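3.2 What people do with a cleared tabletop
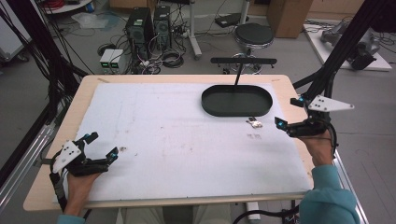 I went in thinking tidying ended when the surface looked bare, and my participants cured me of that pretty fast. Of the 142 sessions I coded, the ones I kept going back to were the small-scrap ones — a bit of foil, a crumb, a smudge you only catch side-on.

Figure 3. Green oval tray with a T-shaped handle on a white board, with a small crumpled piece of foil in front of it.

Margaux Pruvost and I argued for most of August over whether a scrap beside a tray counts as "put away." We ended up giving it a code of its own (see Section 2).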